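Reheating pastries without ruining them: toaster oven or microwave?

Asked in Kitchen and Home, 618 views

I buy a bag of pastries from the market most weeks with the firm intention of eating them the same day, and most weeks I am a liar. By the next morning they have the texture of a bath sponge. The microwave makes them hot and somehow sadder. I've inherited a small toaster oven and would like to know what temperature, how long, and whether the spiral sort need different treatment from the flat sort. The manual is in Norwegian, and mine isn't up to much beyond thank you.

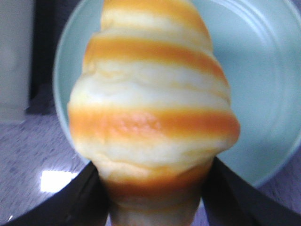
Davdale, May

I should add that the kitchen is small and the electrics are older than I am, so please don't suggest I fit a second oven. Nothing has a filling. I have tried sprinkling water on them, as my aunt does, and got a damp pastry.

2 answers

Top answer (marked helpful by the asker)

Throw the microwave idea out, if not the microwave. Pastry goes soft overnight as it takes up moisture, and you want a gentle dry heat to drive some of that off before the outside burns. I use 150 degrees for five minutes, then switch off and leave it another 2 with the door shut. Preheat first. I know the whole point of a little oven is not having to wait, but wait.

Thick coiled ones need longer than flat ones, and a loose hat of foil once the top has enough colour. Don't wrap them tightly or you've built a sauna. Use the rack, no tray, so the bottom gets some air, and clean the crumbs out now and then, which I say as someone who once set off the alarm for the whole of Sturholm Court at seven in the morning.

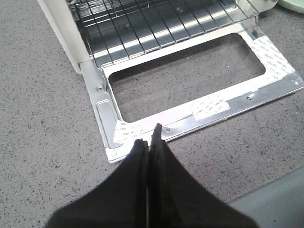
Door right down before you reach for the rack.

As for the electrics, mine shares a socket with nothing. The kettle has its own arrangements. If your lights dim when the oven comes on, spend the pastry money on an electrician.

Second answer

Air fryer. Three minutes. Why is this even a question.

Comment from the asker: It's a question as I don't have an air fryer.

Reply: Get one then. The Flultano is fine. Not a patch on my old Myklebust, but that was 1000 watts and weighed as much as a dog.
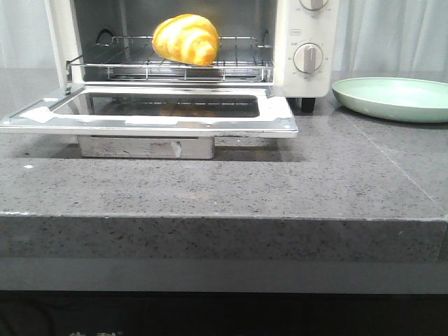 Back to the original problem: I tried the top answer's method this week with a stale croissant and it was very good, flaky outside and soft in the middle, though I'd knock a minute off for anything small. Mine has a dial that goes straight from 100 to "toast", so 150 is a matter of faith. I do one at a time, on the wire rack and near the middle, like the roll here, as the sides of my oven run hotter and I've had one end go black while the other was still thinking about it. Jam afterwards, never before. It welds itself to the rods.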